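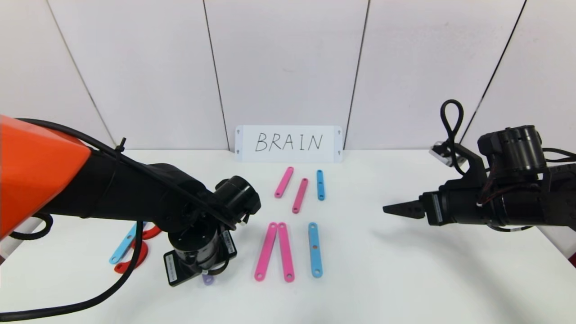 Kit Nunier de dois braços, peças no tampo e cartão "BRAIN"

Início > Fórum > Automação > Kits e serviços

fudex_77
Alguém avaliou o kit Nunier? Pedem 600 € pelo módulo de software, braços à parte. Interessa-me a manipulação de barras planas.

primora16
Testei. Documentação fraca, calibração aceitável. O preço não se justifica – o Mostyn faz o mesmo por menos 200 €.

tavlo
Discordo. O Mostyn não coordena dois braços sem licença extra.

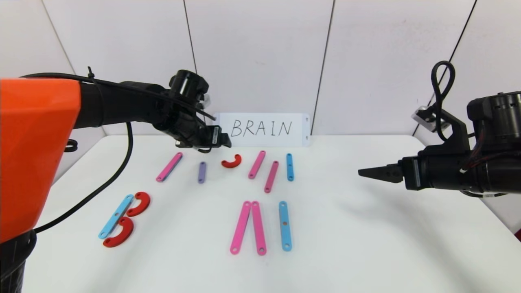
Barras e arcos no tampo, garra esquerda sobre a fila de trás

primora16
A licença só é precisa acima de 16 pontos de trajetória.

fudex_77
E os cabos? O laço por cima do braço direito parece-me alto.

tavlo
O comprimento é ajustável. Ver manual, secção de montagem.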